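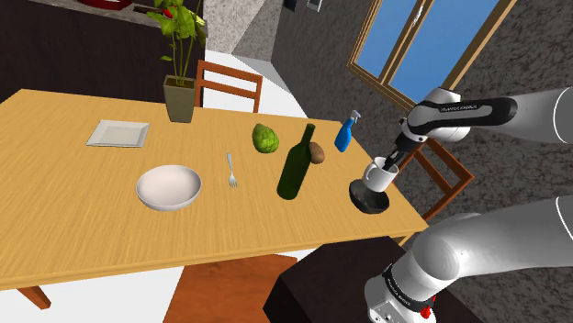
Station 2, dining table, simulated run. Arm at the mug.

# Table clearing – inspection checklist, September

Site: Dillstead test kitchen model
Controller: Postotura, build 3
Pass mark: 70 percent of items, no safety fails

**Before the run**

- [x] Base fixed to pedestal, no drift at startup
- [x] Stop command answers from the console
- [x] Speed limit set to 60 percent
- [ ] Chairs clear of the arm's reach. *Chairs are left at the table, as in any house. Arriaga wants them moved for scoring. I don't. If it can't work around a chair it can't work in a dining room.*

**Handling**

- [x] Fingers reach the mug opening
- [ ] Grip stays off the drinking rim. *Marked open. A finger inside the mug is a poor habit if you plan to put the mug back in the cupboard.*
- [ ] Mug separated from the black bowl without dragging it. *Needs its own test. The two overlap and I want force readings for both.*
- [ ] Glass bottle left standing. *Check after every pass – the bottle is the item I'd least like to sweep up.*

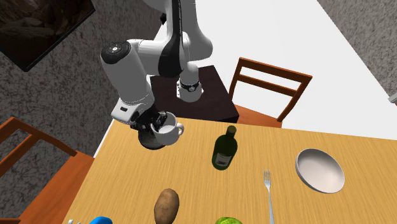

- [ ] Fork picked up from flat. *Stendix lists flatware as "supported." Supported how? Three clean lifts in a row, please, then I'll tick it.*
- [ ] Food sorted from dishes. *The potato and the green fruit don't go in the sink. No rule for this in the build I was given.*
- [ ] Spray bottle kept away from food and plates. *Same problem. It has to know what the thing is before it decides where it goes.*

**Comments**

A person clears this table while talking on the phone. I can sign off the startup checks but not the handling section, and I won't accept "household ready" in the Dillstead write-up on the strength of simulated dishes. Simulated glass costs nothing to break.

Retest with a rim-grip rule added and the chairs where they are. Send me the force logs with the next build, all of them this time.

Status: **HOLD**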